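Tutville Town Forum > Local Politics > Town Hall

Topic: Mayor's feet on the desk during the budget session

okov_street_resident
Saturday, October 18, 2025

I watched the recording of the budget session last night. For most of the second hour the mayor had both shoes up on the long desk in the council chamber while residents were at the microphone. The clerk was sitting right next to the shoes.

I am not trying to start a pile-on. I voted for the mayor and I would probably do it again. But people had taken time off work to speak about the Ghoneim Street drainage, and they were talking to the bottoms of a pair of loafers. Am I the only one who thinks this matters?

pinebluff66
You are not the only one. I was in the third row. The man speaking about his flooded basement stopped in the middle of a sentence and looked at the desk. He picked it up again, but it threw him off.

That desk was paid for by the town, too. They had it refinished two years ago.

gravelroad
It's a pair of shoes. The meeting ran almost 90 minutes past its scheduled end. I have a bad back and I put my feet up every chance I get. Did the mayor answer the questions or not? I watched the same recording and every speaker got an answer. That is more than we got from the last one, who sat up very straight and told us nothing.

okov_street_resident
Both can be true. The answers were fine. I would have liked them from somebody sitting in a chair the regular way.

I should say where I'm coming from. I worked the front counter at the county permit office for a long time, and we had a written rule on how to sit when the public was in the room. Feet on the floor, no food, phone face down. It was not a hard rule to follow and it kept complaints down.

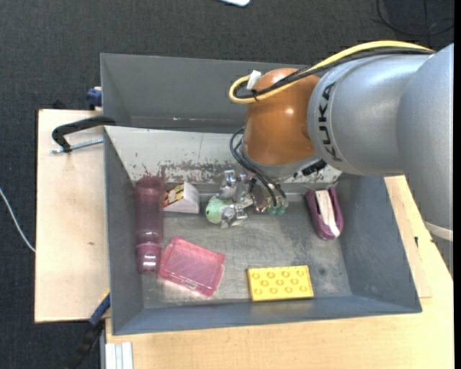

The rule covered supervisors as well. One of ours had to apologize in writing for eating a sandwich while a contractor was explaining a denied permit. Everyone thought it was silly at the time, but the contractor came back and thanked us for the letter. So I may care about this more than most people do, and I'll admit that.

Coseo_Hill_Mom
I was one of the speakers. I was there for the crosswalk by the school. I noticed the shoes, and I also noticed that two council members were looking at their phones under the desk the whole time. If I have to pick, I will take the mayor with feet up and eyes on me over somebody sitting nicely and reading messages.

I'd rather not have to pick, though.

pinebluff66
Good point about the phones. The recording doesn't show that side of the desk.

townhall_watcher
Some background for anyone new. The council adopted rules of conduct a few years back. They cover members of the public pretty thoroughly. No signs on sticks, no shouting, hats are allowed, three minutes each. The section on the members themselves is one paragraph. It says they will "conduct themselves with courtesy." Nothing about feet, phones or food.

I asked about that paragraph in writing last spring and was told it was "sufficient as adopted." I still think it should be longer.

gravelroad
So no rule was broken.

townhall_watcher
No rule was broken. I said the rule is thin.

gravelroad
Then I don't see what there is to complain about. Do we want the council spending a night writing a foot policy? The drainage job on Ghoneim is 2,900 feet of pipe and they still haven't picked a contractor. That's the kind of feet I want them working on.

okov_street_resident
I'd like the pipe too. I live two blocks from it. Adding a sentence to the rules would take them five minutes.

ridgeline_ed
Nothing takes this council five minutes. They spent most of a meeting on the color of the benches outside the library.

I'm going to disagree with the original post a bit. I've gone to meetings in this town since they were held in the old firehouse, and back then people smoked, ate supper and had their boots up on whatever was close. Nobody thought it was disrespect. It was a room full of neighbors. Somewhere along the way we got a raised platform, nameplates and a seal on the wall, and now it feels like court. I'm fine with a mayor who acts like it's still the firehouse.

Coseo_Hill_Mom
I get that, but the speakers don't get to act like it's the firehouse. I had a timer and a red light. If it's casual, it should be casual for everybody. When my time was up the microphone went off.

ridgeline_ed
That is fair. I would get rid of the red light as well.

pinebluff66
Has anybody just asked the mayor? I'm serious. There might be a medical reason. My brother-in-law had a clot in his leg and was told to keep it raised for weeks.

okov_street_resident
I thought of that after I posted. If that's the case I'll take back what I said. It would have helped to mention it at the start of the meeting. I sent a short note to the mayor's office this morning, and I kept it polite. I'll post the reply if I get one.

gravelroad
Fair enough. That's a better way to handle it than a thread.

townhall_watcher
The office usually takes a week or more to answer. If you want it on the record, sign up for public comment as well. The chamber holds 200 people and there were maybe a couple dozen at the last one, so getting a seat is not a problem.
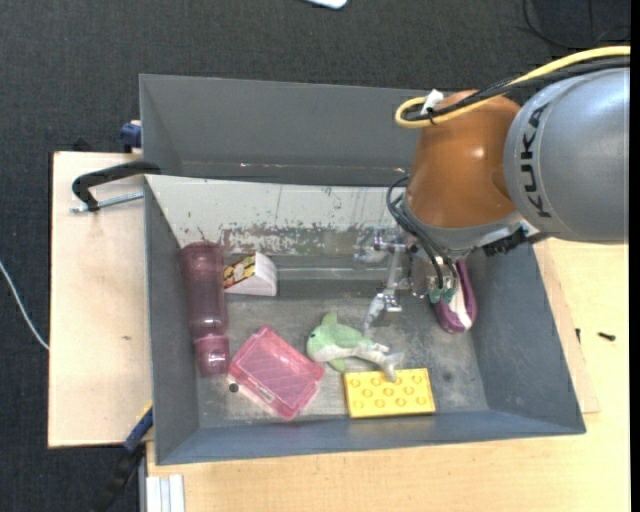 new_in_tutville
How do I sign up to speak at a council meeting?

townhall_watcher
Fill out the card on the table outside the chamber before the meeting is called to order, or call the clerk's office by noon that day and they will put you on the list. You need to give your name and street, and say whether you're speaking on an agenda item or under general comment. General comment comes last, so plan on a late night.

new_in_tutville
Thanks. I'm on the Coseo side and mostly want to ask about leaf pickup.

Coseo_Hill_Mom
Please do. They skipped our street twice last year.

ridgeline_ed
Leaf pickup is a county contract now. You can still ask, but they'll tell you to call the county.

okov_street_resident
The next meeting is the first one in November, so there's time. I'm planning to speak under general comment, and I'll ask for one added line in the conduct section covering feet and phones. Gravelroad, you're welcome to get up and speak against it.

gravelroad
I might. I'll keep my boots on the floor while I do it.

pinebluff66
I'll be in the third row again. Bring a cushion, those chairs are worse than the old ones.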